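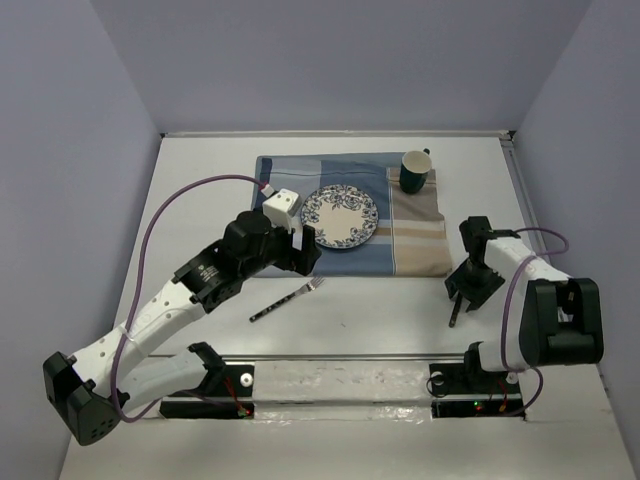 Kevby Community Lunch Club: second progress report to the Dondach Fund

Prepared by Parviz Soltani, club coordinator

Period covered: January to June

When we applied, we said the club would serve a hot lunch twice a week to older people in Kevby and the villages up the valley. We also said the kitchen would be finished by February. One of these statements has aged better than the other.

Meals

We served 808 lunches in the period, against a target of 400 for the half year. I would like to claim this as good planning. The target was set by me, at a kitchen table, in a cautious mood, and I have been asked to set a braver one for the autumn. The most popular dish remains mince and potatoes. The lentil bake, which your assessor kindly praised in the last round, has been retired at the request of the people eating it.

We now have 97 members on the books. Most come from Kevby itself, but the Prudik minibus has started stopping at the top road, and that has brought in people who had not been down for a midday meal since the old bus was withdrawn.

Kitchen

The extractor fan was fitted in April. It works, and it can be heard in the library. The electrician has been back twice and now describes the noise as "within range", without saying which range. The second sink is in. The hot tap on the second sink is on order.

Until the kitchen was signed off, Dzintra Žukauskas cooked everything at the school and drove it over in insulated boxes. She has asked me to record that she will not be doing this again, and I am recording it.

Tableware

Your grant allowed £415 for plates, mugs and cutlery. Members had made their feelings about paper plates known at some length, and we bought second-hand where we could. Nothing matches. There was a short campaign for plain white, led by one table, but the patterned plates won the vote comfortably. 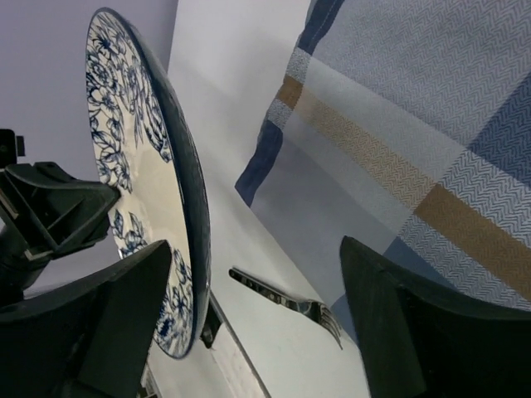
Blue floral plate with a dark navy rim.

Money

Spending is within budget on food and transport and over on the kitchen, all of it owing to the fan. We have covered the difference from the spring raffle. The full figures are in the attached sheet, which Rimkutė Accounts has checked and returned with only one remark, concerning my handwriting.

Next six months

We plan to add a third lunch day from September, provided the Prudik minibus can spare a driver. Dzintra would like an assistant cook for four hours a week, and a costed request will follow separately. The hot tap is expected in July.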